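How to Clean Out and Reuse a Clear Plastic Bottle

Print this page | E-mail this page

There is a drawer in my kitchen that holds nothing but bottle caps, and a cabinet above it that holds nothing but bottles, and for years the two were not on speaking terms. I kept the bottles because they were too good to throw out and then threw them out because they smelled. This page is the method I settled on.

It works on any clear plastic bottle that held water, juice, soda or iced tea. It does not work on anything that held bleach, motor oil or weed killer. Those bottles have had their career.

What you need

Dish soap
White vinegar
Baking soda
Uncooked rice, a small handful
A bottle brush, if you own one and can find it
Somewhere to stand a bottle upside down where it won't be knocked over by a passing elbow

Step 1. Get the label off

Fill the bottle with warm tap water and let it stand for a few minutes. Warm, please. Thin bottles shrink in very hot water, and they do it with a sort of shrug that can't be reversed. I lost a very nice Girnix juice bottle that way and still bring it up.

Peel from a corner. If the label comes away and leaves its glue behind, rub in a little cooking oil with your thumb, wait, and wash it off with soap. The Landwood labels slide off in one piece. The Mota ones come off in pieces the size of a fingernail, and I have come to think somebody there takes pride in that.

Step 2. Wash the inside

Empty it, add a squirt of dish soap and fill it a third of the way with fresh warm water. Drop in the rice. Put the cap on, check that the cap is on, and shake. The rice goes into the grooves where a brush won't.

Hold the bottle with your whole hand, fingers curled right around the middle — ribbed plastic gives you a decent grip, smooth plastic covered in suds gives you none. Squeeze lightly. A thin bottle with no air pressure behind it will fold if you clutch it, and then you are shaking a taco.

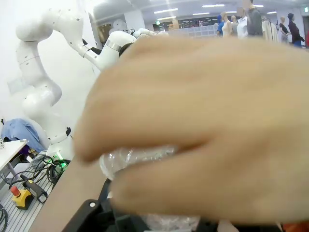 Pour out the rice through a strainer unless you enjoy unclogging sinks. Rinse until the water stops foaming, which will take longer than you think is reasonable.

Step 3. Deal with the smell

Put in a spoonful of baking soda, fill with water, and leave it overnight with the cap off. In the morning, pour it out and rinse. If it still smells of orange, add 100 ml of vinegar, top up with water and give it an hour. Leave the cap off for this one too. Do not put the vinegar in on top of the baking soda unless you have a free afternoon and a mop.

Caps hold on to smells worse than bottles do. Soak them separately in the vinegar mix, and scrub the threads with an old toothbrush.

Step 4. Dry it

This is where most people give up, me included, from February through spring. Shake out what you can, stand the bottle upside down in a tall glass, and leave it for 2 days. A twist of paper towel pushed partway in through the neck will speed things along. Keep hold of the other end.

Cap it only when there is no fog left on the inside.

What to put in it

Dry things are best: rice, lentils, birdseed, buttons, the small screws left over from a Niazi bookcase that seems to be standing up fine without them. I don't refill thin bottles with drinks week after week. They scratch, the scratches are hard to clean, and a proper water bottle is not a great expense. If one goes cloudy or cracks, recycle it and get another. They are not heirlooms.

3 comments

capdrawer707
The rice trick works. Lentils do not. They swell and then they live there.

Pat in the basement
Can I use the dishwasher?

Reply from the author
Top rack, once, if you would like a smaller bottle.

Print this page | E-mail this page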